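Slide 4. Don't read the numbers out, they're on the screen.

Zument quotes 300 pick-and-place runs for the new planner. Ask the room how many started from a pose the planner had already solved. I asked Ustyna Palamarchuk and she's still checking.

Pause. Water.

Slide 5. Replanning at 35 Hz sounds great. Perception feeds it at 2. So most of those plans use an old guess about where things are.
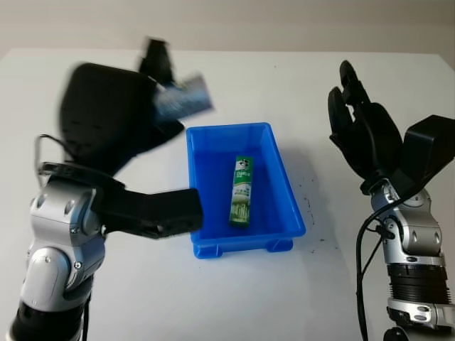

Stale poses hurt most when one arm is moving fast. The left hand is a blur with a blue-and-white item in its grip, and one finger already overlaps the rim of the blue tray. Does the collision model know about that finger? Point at it, wait. Then the right hand, open and still: is it waiting on a plan or a lock? Our logs can't tell you.

Skip Bolger if short on time. Fletcher Ruddock takes questions on logging.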